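Sislow Residents' Forum > Shared Kitchens > Fittings and Small Equipment

Subject: Utensil holders for the shared kitchens - views requested before ordering

Posted by: O_Skyrme_Kitchens
Wednesday, March 11, 2026

Residents are invited to comment on the proposed replacement of the cutlery drawers' overflow tubs in both shared kitchens. The present tubs have no divisions, and chopsticks, spoons and serving pieces are at present stored together. The budget approved for small equipment is £300, which must also cover the new tea towels.

The type under consideration is a plastic holder in beige-pink, with separate compartments and a tray beneath. The label has not yet been removed.

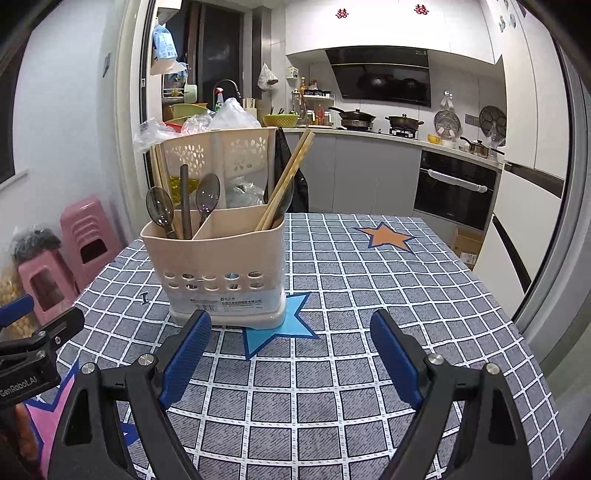 Proposed utensil holder, with spoons and chopsticks in place.

Comments should be submitted in this thread. Orders would be placed with Clatar.

Osian Skyrme
Kitchens and Common Rooms

Reply from: TPumphrey
I am grateful for the notice. I support the divided arrangement in principle, but I must record a concern regarding the longer items. The chopsticks on the right already lean well out past the top of the holder. In the north kitchen the shelf is beside the door, and anything projecting at that angle will be caught by a sleeve.

Might the Kjærgaard steel canister be reconsidered? It was discussed last July and no reason was recorded for setting it aside.

Tudur Pumphrey

Reply from: flat_nine
I do not agree with the previous contributor. The canister has a solid base and solid sides, and the one in my own flat has to be emptied of water every few days. The oval holes in the front of the plastic holder would at least admit some air. The flower pattern on the back panel is a matter of taste - I have no objection to it.

Reply from: O_Skyrme_Kitchens
The canister was set aside on grounds of cost. Mr Pumphrey's point about the door is noted, and the holder could be placed on the window side instead.

Reply from: Ciletora_House
Would the department confirm whether the base tray lifts off for washing? Residents on our landing will not clean a tray that is fixed.

Reply from: O_Skyrme_Kitchens
I shall check and report back in this thread.

Reply from: TPumphrey
The window side would be acceptable to me, provided that the kettle is moved. I maintain my preference for steel.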